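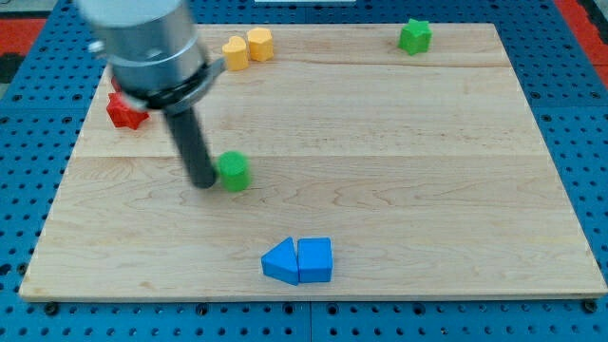
What did the project set out to find?
The project set out to find which features of a set of colored shape blocks people use first when they are asked to put the blocks in order, and whether a plain wooden surface helps them do it.

1. Background

Shape blocks are among the most common sorting materials in early classrooms. A typical set varies in two ways at once: each piece has a color and each piece has a form. A sorter must therefore choose which of the two to follow, or find an arrangement that respects both. The course reader for this module treats color as the stronger cue for younger children and form as the stronger cue for older ones. Our group wished to see whether adults with no instructions would show any preference.

The work was carried out in the Lametti workroom during the second half of the spring term and was completed in May. It formed the practical part of the module on learning materials.

2. Materials

The blocks are solid colors without printed patterns. The forms used include cylinders, stars, hearts, hexagonal prisms and triangular prisms, in red, yellow, green and blue. Several forms occur in more than one color. The star, for instance, appears in both red and green, and it was this overlap that made the set suitable for the project.

The sorting surface was a rectangular board of light maple, laid on the blue pegboard top of the workroom table. We had first planned to work directly on the pegboard. In the trial session, participants lined the blocks up with the holes, and the resulting rows said more about the table than about the blocks. The board removed this difficulty. It also gave a pale, even background against which all four colors were easy to tell apart, although two participants remarked that yellow stood out less than the others under the ceiling lights.

3. Procedure

Each participant began with the blocks spread over the board in no fixed order. The only instruction was "Please arrange these in a way that makes sense to you." No time limit was given, but a session was closed after 300 seconds if blocks were still being moved. Observers noted the first two blocks brought together, the feature those blocks shared, and the final arrangement.

A total of 30 participants took part, all of them students from the Sotemden and Namboodiri residence halls. Each completed one session.

4. Results

Color was the first feature used in most sessions. Participants commonly paired two blocks of the same color and set them side by side before looking at the rest. Blocks that shared a form but not a color tended to stay apart until late in the session, and in many cases were never brought together.

In 6 sessions the participant began with form. All of these began with the stars. The points of the star make it easy to recognize from any side, while the cylinder and the hexagonal prism can look alike at a glance when both are standing.

The triangular prism caused the most hesitation. It can stand on an end or lie on one of its sides, and participants often turned it several times before leaving it against another block. The observation sheet had no place to record this, and the notes on it are uneven.

5. Limitations

All participants were adults, and the results should not be applied to children. The starting layout was made by hand and differed from session to session, so that in some cases blocks of one color already lay close together. A printed template under the blocks would have corrected this, but it would also have covered the wood.

6. Further work

The group recommends repeating the sessions with a set in a single color and comparing the time taken. The observation sheet should be given a column for the position in which each block is left. The completed sheets have been placed in the Pollo folder in the department office, together with the trial session notes.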